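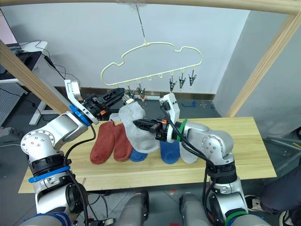

4.2 Picking the sock before picking the clip

I'll admit that I wanted the whole hanging task to be one policy, start to finish, and I held on to that idea for way too long. What changed my mind was watching the grasp stage over and over. In Figure 3 the right gripper has the light gray sock by the cuff, and one of the blue socks is still partly tucked underneath it, and that overlap is exactly the kind of thing that wrecked our single policy (it loved to grab two layers at once and then carry on like everything was fine). So we split the job in two. The first part chooses a cuff and lifts, the second part goes looking for a free clip on the cloud-shaped hanger, and a little check sits between them that asks whether we're holding one sock or more.

Figure 3. Grasp stage, right arm. The sock is held at the cuff and partly lifted; the hanger is above the table.

The check is really simple, and I'm a bit embarrassed by how much it helped! We take the head camera view right after the lift, crop it near the fingertips, and run a small classifier that Kaiwen trained over a weekend. If it says "more than one," the arm lowers, opens, and tries again at a new spot on the cuff. We allow 8 retries and then count the trial as a failure, even if a person could have sorted it out with one nudge.

For training we used 108 demonstrations, all teleoperated by Muchen and me, with the socks laid out again by hand before each one. We held back 13 layouts that neither of us had practiced on. Then we ran 56 test trials with each version, same lighting, same table, same hanger. The split version came out ahead, mostly on the layouts where socks overlap. On the tidy layouts, with every sock lying clear of its neighbors, I couldn't tell the two apart by watching, and the scores couldn't either.

Where does it still go wrong? Mostly at the clip. The hanger is on a thin cord, so it swings when anything bumps it, and our clip finder assumes it's holding still. Guilan suggested waiting until the motion dies down before reaching, and we do that now, but it makes each trial longer and feels like a cheat to me. I'd much prefer to track the swing. We also never tried using the left arm to steady the hanger, which Weidong has been asking for since November, and he's probably right. I come back to that in Section 5, along with the color problem (light socks on a light table are harder for the classifier than I expected).

Related items
Leveson: a clip finder for hanging laundry
Regrasping thin fabric with two arms
Notes on teleoperation fatigue, B. Kozłowski
Flidia sock layouts, version 2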